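The Top Drawer

Part One: Monday

Lotte De Graaf had been at the lab since before the heating came on, and she was still wearing her scarf when Michalis Michailidis arrived with two coffees and the face of a man who had thought of something in the bath.

"It's the waiting," he said, before he had even sat down. "We've been teaching it to pull, and what it needs to learn is how to wait."

Lotte took her coffee and let him go on, because Michalis always went on, and because she was rather fond of it. The project was called Skekasent, a name chosen years ago by somebody who had since gone to work in shipping, and its whole ambition was that a robot should be able to open a drawer it had never met before. People laughed when she told them so at parties. Then they went home and opened their own drawers without a thought, the sticky ones and the ones that had to be lifted a little to the left, and had no idea how clever they were being.

The old method, Flarell, decided everything beforehand. It looked at the drawer, drew itself a nice straight line in the air and pulled along it, come what may. What Michalis wanted was a small pause after the first bit of movement — no longer than a breath — in which the arm would feel which way the drawer wished to go, and only then carry on.

"My grandmother opened everything like that," said Lotte. "She used to give the dresser a little tug and then stand there, as if it might have something to say."

"Then we are copying your grandmother," said Michalis, and he went off to write it down.

They called the new method Zervas, after the café where the coffee came from. It took him until lunch to get it running, and it took Lotte most of the afternoon to get it running properly, with a good deal of kindly muttering between them and a packet of ginger biscuits that was meant to last until Friday. The light went early, as it does at that time of year. She wrote 11 January 2021 at the top of a clean page in her notebook, underlined it, and felt the small foolish hope she always felt at the top of a clean page.

"Shall we?" said Michalis.

"Go on, then."

She leaned forward with her elbows on her knees, and for a while neither of them spoke at all. 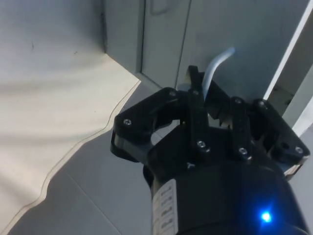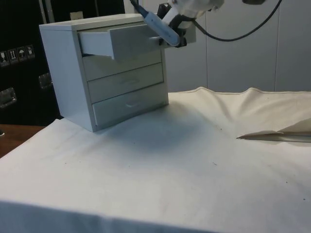
Part Two: February

By the time the numbers were fit to be shown to anyone, there were 2267 pulls in the notebook and its many successors, and in 1481 of them the drawer had come open cleanly at the first attempt. Flarell, on its very best week, had never managed half. Lotte read the figure out twice over the telephone to her mother, who said it sounded like a great many drawers, and was she eating enough?

There were failures, naturally, and Michalis had grown attached to them. He kept the worst 3 on a list beside his desk and consulted it whenever he was in danger of feeling pleased with himself. Lotte preferred the good ones. She liked the moment after the first tug, when the arm held still and the motors went quiet, and she found that she held her own breath along with it, every time.

She went home late that evening, hung up her scarf, and wanted a spoon. The kitchen drawer stuck, as it had stuck ever since she moved in. She gave it a little tug, and then she stood there for a bit, listening.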